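### 3.2 Table settings and food groups

The household sessions took place in living rooms, on the table where the family normally puts out snacks for guests. We asked each household to use its own tablecloth and to leave nearby jars, bowls and cloths where they were. Families differed a good deal in how much they kept on the table. In the Flotetano households the snack box usually shared the surface with things that had nothing to do with eating, and participants worked in the space left over.

Each session used a lidded snack box and a small set of foods: mandarin oranges, round nuts in the shell, dried jujubes and pale cubes of one size. The foods were chosen for their differences in shape and skin. Mandarins roll and have a soft, dimpled peel. Jujubes are wrinkled and light. The cubes stay where they are put, and for this reason many participants used them to mark out a line on the cloth before dealing with anything else. Samah Bouzid and Ye-rin Myung coded the layouts separately and then compared their notes. Across the full set they coded 1,064 placements, of which 51 were set aside after they could not agree on a category.

Figure 4 gives a typical layout from the "row" category. Cubes and jujubes lie on the plaid cloth in front of the open box, with a nut between two of the cubes, while a mandarin is held just above the cloth. The box holds a smaller mandarin, two nuts and a jujube.

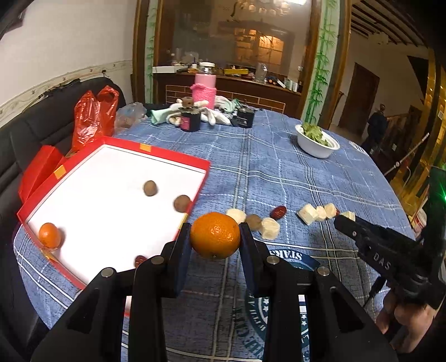
**Figure 4.** Row layout in front of an open snack box, with mixed foods inside the box and on the cloth.

### 3.3 Coding of mixed and sorted boxes

A box was coded as sorted if every food in it touched only its own kind, and as mixed in all other cases. Boxes holding a single item were left out. We did not count the lid, which most families stood up behind the box or laid flat beside it.

Rows on the cloth were coded from left to right as seen from the participant's seat. A break in the row was recorded when the gap was wider than one cube. Where a nut or jujube stood between two cubes, it was treated as part of the row and given its own position number. Houda Ait Ali recoded 20 sessions in July using the same rules, and her results are reported with the others in Section 4.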